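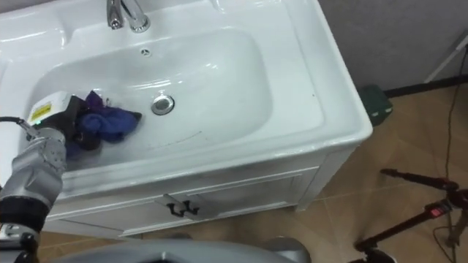

Devness opened its service robotics hall to visitors on 15 March 2021, with bathroom cleaning as the main item on the program. The mobile manipulator on show was built by Trilska and runs control software from Preltix. Guests came from hotel operators, facility contractors and two technical colleges.

The demonstration used a washbasin vanity on a tiled floor. The task was to wipe the inside of the bowl with a cloth held under the gripper. Feven Demissie, who leads the manipulation group at Devness, described a white glazed basin as a harder target than it looks. The surface is glossy, the walls are curved, and bright streaks of reflected light move whenever the camera moves. A depth sensor returns gaps in those places, and a chrome faucet or drain plug makes more of them.

The group's answer is to lean less on vision once the cloth is in contact. The camera supplies a first estimate of the rim and the drain. After that the arm works from force at the wrist, pressing until it meets a set load and then following the wall under a slow sideways motion. If the load falls away, the arm stops and searches downward. If it rises too quickly, as it does against the faucet base, the arm backs off and replans.

Cloth handling took up much of the question period. A bunched cloth does not keep one shape from one stroke to the next, and the software makes no attempt to model each fold. It tracks the outline by color against the white of the bowl and assumes that the usable wiping area is the part directly beneath the gripper. Demissie said a blue or purple cloth is easy to separate from the basin. A white one is not, and the hotel visitors pointed out that white is what many of their housekeeping carts carry. Work on that is planned for December.

Ruby-Lee Lockyer, test engineer at Trilska, presented results from the current trial series. The log holds 1,005 wiping runs on basins of several shapes. A run is counted as complete when a tracer film applied to the bowl has been removed from the whole inner surface, as checked under a lamp. Most incomplete runs left residue in one of two places: the strip behind the drain and the steep part of the back wall near the overflow. Both are awkward for a boxy gripper, which has to tilt to reach them and then has little clearance under the spout.

"The flat floor of the bowl was solved early," Lockyer said. "The time goes into the last bit of the back wall."

She added that fine dark marks in the glaze are a known source of wasted strokes. The inspection step can read a scratch as dirt and send the arm back to it. The present version allows two repeat passes over any one spot, then records it for a person to look at and moves on.

Several visitors asked about speed. The arm is limited during public sessions, and Devness did not give a cycle time for comparison with manual cleaning. Staff said the figure would mean little until rinsing, drying and the change of cloth are part of the same sequence – at present each is run as a separate test.

Valdebenito, a property maintenance firm, is to host the next stage in an unoccupied apartment block. The plan calls for 20 bathrooms and 2,000 runs, with vanities left as installed. Cabinet handles, narrow gaps beside the unit and poor lighting will all be part of the conditions. The arm mount will be raised by 100 millimeters for the stage, so that the elbow clears deeper countertops.

The afternoon closed with a short session on maintenance, covering cable routing along the arm, sleeve replacement and protection of the wrist housing against splashes. Trilska recommends a visual check of the cable before each shift and a full inspection of the seals after any work with running water.

Slides from both talks can be requested from the Devness front office. Colleges that wish to bring a group to the hall should write ahead with the number of students and state whether they want the manipulation session, the maintenance session or both.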